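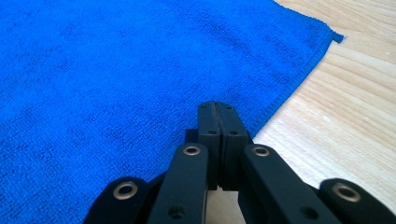

The blue one, laid out on the wood with its hem and one slightly curled corner showing.

Zitano Microfiber Towels in Royal Blue: my review after a lot of laundry
Posted by Siiri Seppälä, 7 May 2020

I have been meaning to write about these towels for ages, and every time I sit down to do it I end up using one of them to wipe something instead, so I suppose that tells you a little about how they have gone over in our house!

I bought the pack of 50 from Redik last July, when our old cotton rags had finally gone gray and thin and I was tired of finding lint on everything. Fifty sounded like a silly number for one household (my sister laughed at me on the phone for quite a while), but I gave a stack to her and a stack to my neighbor, and the rest live in the hall closet where anyone can grab one.

First, the color. It really is a bright, strong royal blue, the kind you can find at the bottom of a laundry basket without digging. Against our pale wood it looks almost too cheerful, but I have grown fond of it. Do wash them by themselves the first few times. I didn't, and I now own a pillowcase that is a sort of winter-sky shade.

The pile is looped and dense, a bit like a small bath towel, and I like that much better than the flat, slippery microfiber cloths I had before, the ones that catch on any rough skin on your fingers and make you shiver. These still catch a little if your hands are very dry, so put on some cream the night before a big cleaning day. They soak up a spilled glass of milk without pushing it across the table, and for dusting I use them barely damp, folded in four, turning to a clean side as I go.

The edges have a narrow stitched hem, and mine have held up well. Out of all the ones I kept, a single towel has started to come undone along one side, and I'm fairly sure that was the zipper on my husband's work jacket. The corners do like to curl after washing. If that bothers you, smooth them with your hand while they are still damp and lay them flat. I mostly leave them be.

For windows I would look at something else. The loops leave faint streaks on glass, at least with our hard water, and I still reach for my old Clurano cloth for the bathroom mirror. I also tried one set from Savolainen for comparison, a softer towel and very nice on the car, but it took forever to dry on the line.

Washing is simple: warm water, a small amount of detergent, no fabric softener at all, and low heat if you use the dryer.

Would I buy them again? Yes, gladly, though probably in a smaller pack if Redik ever sells one. Four and a half stars from me, with the half star going to the pillowcase.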